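Fridge bins, and how I finally stopped losing the yogurt

I've been meaning to write up the fridge project since October, when I pulled everything out of ours to mop up a leaking jar of pickle brine and found four open mustards. Four! We are a two-mustard household at best.

So I went bin shopping. My first stop was the dollar place in Wurkton, which had clear plastic ones in every size except the size of my shelves. Measure first, is what I'm saying. Measure the depth with the door CLOSED, too, if you can get somebody small to help, or else check how far the door racks stick out when they swing in. Mine stick out a good 4 inches and I ended up taking half of that first batch back.

What I use now is a mix. Long narrow bins for the cheese and lunch meat, a flat tray for leftovers, and a couple of deeper white ones for odds and ends. If you have a rounded one that doesn't sit nicely against its neighbors, put it on the top shelf by itself and don't fight it. I line all of them with a folded paper towel, which catches drips and gets swapped out on Monday when I take the trash to the curb.

A few other things that stuck:

Eat-me-first goes at eye level, front and center. Half an onion, the last of the rice, that one sad lime. If it's in the crisper, it's gone forever.

Masking tape and a marker live on the side of the fridge, on a magnet hook. I write the day I opened something right on the lid. Cream, broth, pasta sauce, all of it.

Wash the bins in warm water with a squirt of dish soap and a spoonful of baking soda, and let them air dry. I put one through the dishwasher on the hot cycle and it came out shaped like a potato chip.

Don't stuff the back wall. My fridge freezes lettuce if it touches there, and yours might too (the old Judow we had before was even worse!).

Drinks were the last holdout. I used to buy a 12 pack and shove the whole box in, and it ate up an entire shelf for a week. Now the box stays in the pantry and only a few cans go in at a time, standing up in a bin I can slide out with one hand.

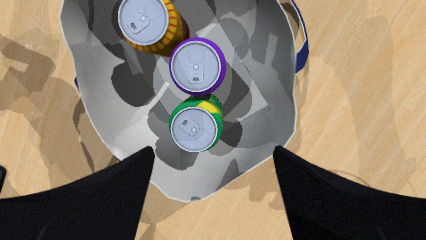

Awwad wrote in after my last post to say that standing cans up wastes the space above them, and that a shallow rack with the cans on their sides works better if your shelves are close together. Fair enough, my shelves are far apart and won't budge. I may try it in the garage fridge, which is next on the list and smells like onions.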